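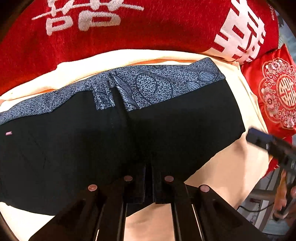 Automation in Garment Finishing: What Changes for the Folding Staff at Brilladholm

Project report, Work and Organization seminar
Group members: Zulema Cáceres, Kenji Rosenthal, Mostafa Bouzid

1. Introduction

Brilladholm is a contract laundry and garment finishing business in Sustdale. It takes in uniforms, rental clothing and returned items from online shops, cleans or checks them, folds them and sends them back out. Washing, drying and sorting by barcode have been partly automated for years. Folding has not. In April the company started a trial in which part of the folding work is done by a robot arm trained on recordings of people doing the same job with hand-held grippers.

Our group wanted to know what this does to the work of the people who fold. We did not set out to judge whether the robot is a good investment. The company has its own figures for that and did not share them with us.

2. How we did the study

We visited the finishing hall on 3 mornings and watched both the regular folding line and the recording tables. We also interviewed 7 employees, each on their own, in the break room. The interviews were done in work time with the agreement of the shift manager, Dardo Yáñez. One employee, Lautaro Arancibia, agreed to be named. The others asked not to be.

In addition we handed out a short questionnaire to the whole finishing department. Of 133 people, 60 returned it. The night shift is underrepresented because we could not be there to hand it out in person, and the forms left in the tray mostly stayed in the tray.

3. The work before the trial

A folder on the regular line stands at a waist-high table. Garments come in on a cart, already dry. The folder shakes out the item, checks for stains, loose threads and missing buttons, folds it to the customer's standard and places it on the stack. Each customer has its own standard, and new staff keep the fold cards pinned above the table for the first few weeks.

Trousers and shorts are considered the easiest items, except for those with soft or elastic waistbands. The waistband pulls in and the legs do not lie flat by themselves. Experienced folders smooth the waist with one hand while the other holds the leg seam. Most of them could not tell us that they did this until we asked them to do it slowly.

4. The work at the recording tables

The recording work was set up with an outside supplier, Gesley. Employees who volunteer leave the regular line for part of the shift and fold with a gripper in each hand. The cloth, the garments and the surroundings are changed often, so that the robot does not learn only one table. People are asked to bring the jaws in at the edge of the fabric, close them, lift, move and release, and to avoid touching the garment with their fingers.

All the people we spoke to said this felt strange at first. Folding with grippers is much slower than folding by hand. Thin fabric slips out, and thick seams do not fit well between the jaws. Lautaro Arancibia, who has worked in folding longer than anyone else on his shift, described it this way: "You know exactly what the cloth wants and you can't do it. You have to think about every corner again."

He also said that he was corrected a lot in the beginning for working too fast. On the regular line he had only ever been corrected for the opposite.

Work at the recording tables is paid by the hour, with no piece count. This was the main reason people gave for volunteering. The second was that they could sit down between recordings.

5. Findings

5.1 Pace and strain

Employees at the recording tables reported less time pressure but more tiredness in the forearms and thumbs. Two of them had started wearing wrist supports. The supplier has since offered a lighter handle, but it had not arrived at the time of our last visit.

On the regular line, the pace has gone up a little. The robot cell takes plain towels and pillowcases, and these were the items people used to catch up on. What is left for the staff is the harder mix - fitted items, children's clothing, anything with straps. The piece targets were not changed when the easy items went away. This was the most common complaint in the questionnaire, and several people wrote it in the margin even though there was no question about it.

5.2 Skill

Before the trial, folding was treated as a job anyone could learn in a morning. The recordings have changed this to some degree. Supervisors now have to explain what a good fold is, and they go to the experienced staff to find out. Dardo Yáñez told us he had not known how many different ways his own people handled a waistband.

The employees noticed this attention and mostly liked it. It has not led to a higher pay grade. One person said she had been asked to teach the machine and two new colleagues in the same week, and was paid extra for neither.

5.3 Job security

Opinions were divided. Some expect the robot to take over all simple items and believe there will still be enough work. Others think fewer people will be hired when someone leaves. Management says no one will be let go during the trial, which runs to the end of the season. What happens after that has not been put in writing.

5.4 Information

Staff got most of their information from each other. A meeting was held before the trial began, but only for the day shift. We think many of the worries on the night shift come from this. One form said the robots were coming from Thammasiri, the customer with the largest volume, which Dardo Yáñez told us is wrong.

6. Recommendations

The piece targets on the regular line should be recalculated for the current mix of items. Time at the recording tables should be limited to part of a shift and rotated among those who want it. Teaching, whether of people or of the system, should be listed as a task and paid as one. A meeting should be held for the night shift before the next stage.

7. Limits of this report

We saw one site over a short time, during a trial. The employees who agreed to interviews were mostly people who had tried the recording tables, so the views of those who declined are known to us only through the questionnaire. We were not allowed to time individual employees, and what we say about pace is based on what they told us and on what we saw ourselves.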